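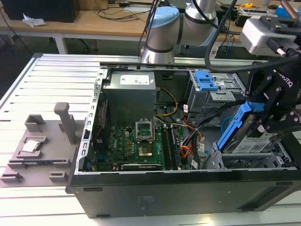
No. 70

My nephew's robotics club has decided to enter the Zarkness disassembly challenge, and because I used to fix PCs for a living I got roped in as the hardware person. The task is to have a robot arm take a desktop computer apart and sort the pieces. The teams get 20 minutes. I can do the same job in 8 with a screwdriver and a cup of coffee, and I said so at the first meeting, which did not make me popular.

I have been going in the evenings since October, and I still have doubts.

Start with the choice of computer. The tower the club settled on is close to the friendliest machine you could ask for. The hard disk sits in a blue carrier and you don't need a screwdriver to get it out of the bay. The kids have the gripper on that carrier and they are very proud of it. Fine. Now try it on the kind of thing people really throw out, with a stripped screw, a swollen cable tie and ten years of cat hair. I asked whether the arm would ever see one of those. "Maybe next season," I was told.

Then there's the side panel. It comes off before the run starts, by hand, and the rules allow it. So the robot's job begins after the part where I usually cut my knuckles.

The processor gets its own recess in a gray 3D-printed tray to the left of the case, and I will admit the tray is good work. Diệp Hầu drew it and reprinted it more times than she wants to talk about. She also argued for laying the tower on its side so everything is reached from above. I had wanted it standing, and she was right about that.

What bothers me most is the cables. Look at any open case and there's a bundle of yellow and black here, orange and red there, SATA leads wandering wherever they like. The team's plan for cables is, as far as I can tell, to stay away from them. The score sheet gives nothing for unplugging a cable cleanly, so why would they bother? Write a score sheet like that and you get a robot that's good at your score sheet.

The Zarkness entry pack says the winning method could be "deployed at scale." The club has spent $1,800 so far, not counting the arm, to remove parts from a computer you could not sell for lunch money. I'd like to see somebody at Zarkness do that arithmetic in front of parents.

My nephew's answer is that I'm judging it as a repair shop and it's a class in disguise. He may have a point. Two of the younger members couldn't tell memory from a drive when I met them, and last week one of them corrected me about a socket lever. I don't think they needed a robot for that, though. A pile of dead PCs and a box of screwdrivers would have done it.

I'll be there for the regional anyway. Diệp wants me to time the practice runs, and she has asked me to stop sighing while I do it.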